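A morning at the Grarkton lost property store

February 18, 2021

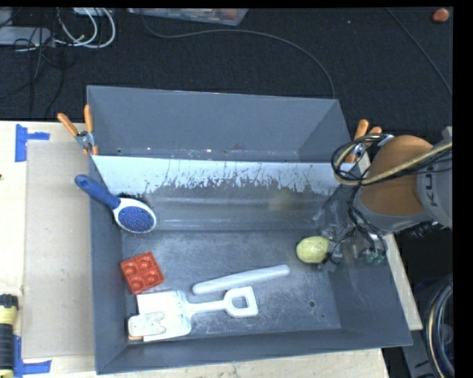

A blue and white hairbrush on the side of a grey bin.

I have wanted to see inside a lost property store ever since I left a very good umbrella on the Skevura line, and last week I finally got my visit! The Grarkton store sits behind the old bus depot, down a ramp I walked past twice before I spotted the door.

Lalit Ahuja showed me round. He has worked there for 13 years and clearly loves it. Everything from the buses comes in by van before breakfast, gets a paper tag with the route and the date, and goes on the shelves for 3 months. Umbrellas have their own aisle (I looked, mine wasn't there). Gloves are pegged on a line by colour, and there's a whole cupboard of single shoes, which I could have stared at all day.

My favourite bit was the ledger room. They still keep the old handwritten books, going back roughly 50 years, and Lalit let me turn the pages. Somebody left a wedding cake on the Czarnecka bus one April and came back for it the same afternoon – the signature is there, very wobbly!

Visits are free but you need to ring first, and groups are kept small. Wear a jumper, the back rooms are freezing. The Ruvusura café across the road does a lovely cheese scone, and the number 40 bus back into town stops right outside.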